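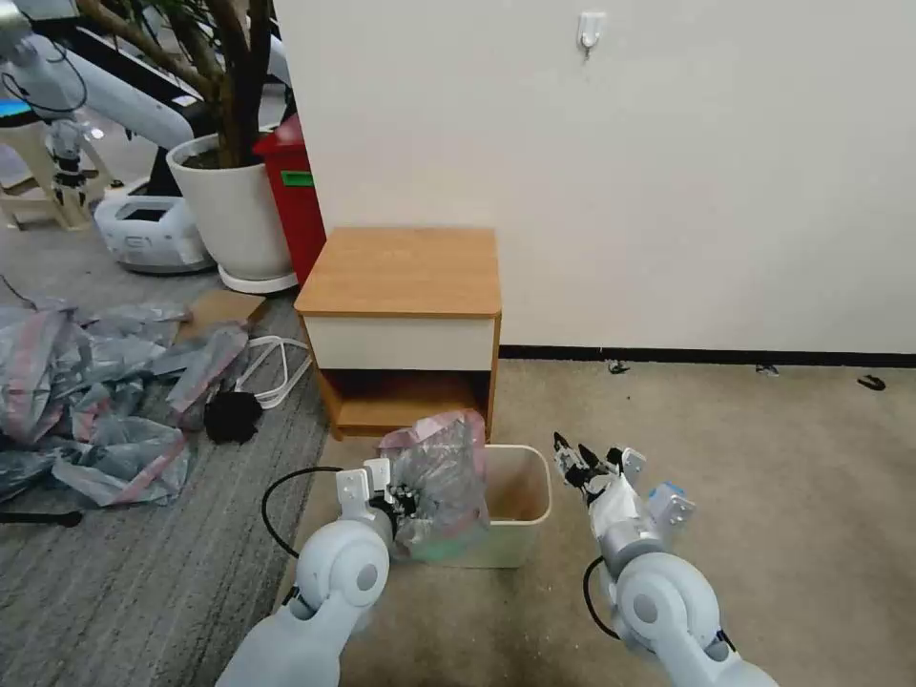

The Inheritance

My aunt left me a lake. The lawyer in Povton said it over the phone in the voice people use for lamps.

"All of it?" I asked.

"The bed of it," he said. "The water belongs to the state. You have the bottom."

I drove up on a Thursday in November, which is when the bottom of a lake looks its best, meaning you can't see it. Lake Mersha is 340 acres and shaped like a boot. There is a village at the toe called Deria and another at the heel called Enow, and they have not gotten along since the ferry stopped. Each thinks the other one stopped it.

I had packed for a weekend. I own one good coat and I wore it, thinking a landowner should make an impression. The woman at the Enow store looked at the coat, then at my shoes, and charged me ten dollars for a sandwich.

"You're the bottom," she said.

I said I supposed I was.

"There's a boat of ours on you. Went down with the church piano. We'd like it back, or else we'd like rent."

I said that if her piano was lying on my property, I thought the rent might run the other way. She took the pickle off my plate.

By the time I had walked around to Deria, a distance I had badly misjudged, they already knew what I'd said about the piano and had taken it as a declaration on their side. A man I had never met shook my hand with both of his. He showed me the dock. The dock had posts, he explained, and the posts went down into me, and they hoped I would go on being reasonable about it, as my aunt had been.

"What did she charge you?"

"A pie at Christmas."

"And Enow?"

He looked at the water. "She charged them two pies." 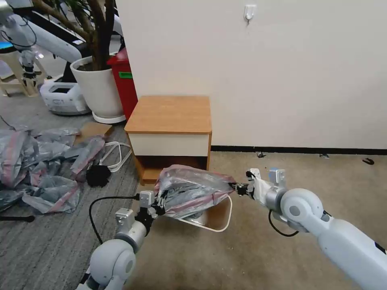
I slept badly in Povton and made a list of what could be done with the bottom of a lake. You could not build on it. You could not farm it. I called a man in the phone book under Surveying, and he offered to tell me exactly where it was for $1000, and I said I had a fair idea.

In the morning I read my aunt's papers. She had kept every letter anybody ever sent her about the lake, around fifteen years of them, in a shoebox from a pair of boots I remembered. The Enow letters were typed. The Deria letters were in pencil. Both said the same thing, that the other village was putting things in the water at night. On the last one, in her square handwriting, she had written: Both. Let them.

I went back out in the afternoon and signed what there was to sign. I kept the bottom. I told Deria one pie and Enow two, and Enow said that was robbery, with real happiness, and asked what kind. I said apple. They said my aunt took rhubarb, and I could see I had already let people down.

It was dark when I passed the toe of the boot. Somebody was out there in a rowboat with no light, and I heard something heavy go over the side. I slowed down, as an owner might. Then I turned up the heater and drove home, a little bit richer by whatever it was.

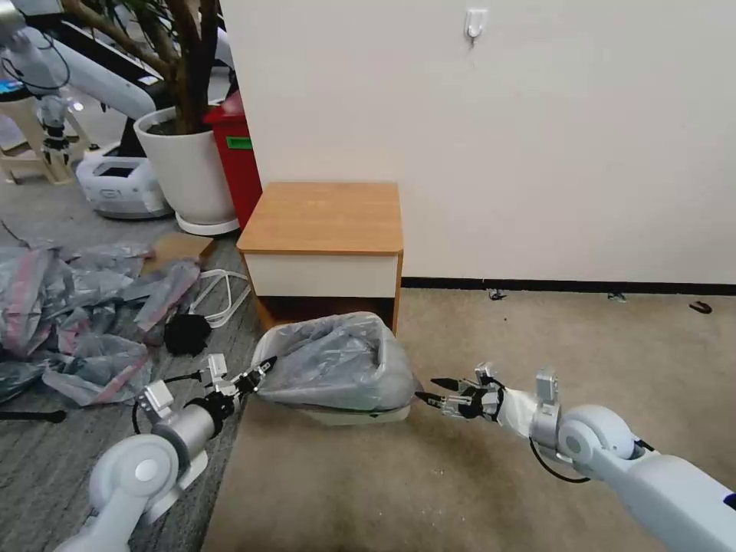 A reader asks: Did the heir ever find the piano?
It stayed where it was. The villages would have had to agree on who got to pull the rope, and the heir was getting three pies a year with it down there.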